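How to Get the Coffee Smell Out of a Steel Mug

By Noemí Villaseñor
Updated March 2, 2020

A stainless mug will forgive you for almost anything except a forgotten latte. If yours spent the weekend under the passenger seat with the lid on, you already know what I mean, and you may want to open a window before step one.

This works on any mug with a bare metal interior, including the powder-coated ones. It does not work on ceramic-lined mugs, which need gentler handling than I am prepared to give.

What you need

Baking soda
White vinegar
A bottle brush, or an old toothbrush you have stopped feeling sentimental about
Dish soap
A kettle
40 minutes, most of it spent elsewhere

Step 1. Take it apart. Pull the lid off and then pull the gasket out of the lid. Yes, there is a gasket. Mine had lived in its groove undisturbed since June, and it had opinions. A wooden toothpick gets it out without nicking the rubber. Don't use a knife.

Step 2. Rinse the mug with hot tap water and a drop of dish soap. You are only getting rid of the loose stuff.

Step 3. Put two tablespoons of baking soda in the mug and fill it to just below the rim with water from the kettle. Leave the lid off. Hot water and baking soda in a sealed mug will build up pressure, and you will be cleaning the ceiling as well.

Step 4. Walk away for 30 minutes. Drop the gasket and lid in a bowl of warm water with a splash of vinegar while you're at it.

Step 5. Scrub. Go around the inside wall first, then the bottom corner where the brown ring lives, then the underside of the rim. Keep steel wool and bleach away from all of it. Bleach pits the metal and steel wool scratches it, and the coffee settles into the scratches like it's paying rent.

Step 6. Dump, rinse twice, and wipe the outside with a soft damp cloth. Powder coat shows scouring marks, especially in the pale colors.

Step 7. Stand the mug upright and open until it dries all the way through. Overnight is best. Put the gasket back in only when it's dry too.
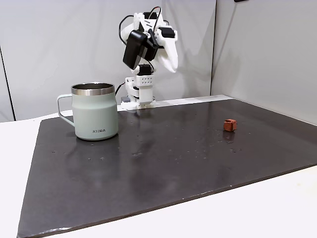 Lid off, right way up: sage-green powder coat, bare steel rim.

If it still smells

Repeat steps 3 to 5 once. If the mug is fine and the lid isn't, buy a new gasket. My friend Refilwe Msimang swears by leaving a spoonful of dry baking soda in the mug overnight, and I have tried it, and it's fine — slower, and you will forget it's there and pour coffee on it.

Tea drinkers can follow the same steps, but plan on doing the soak twice.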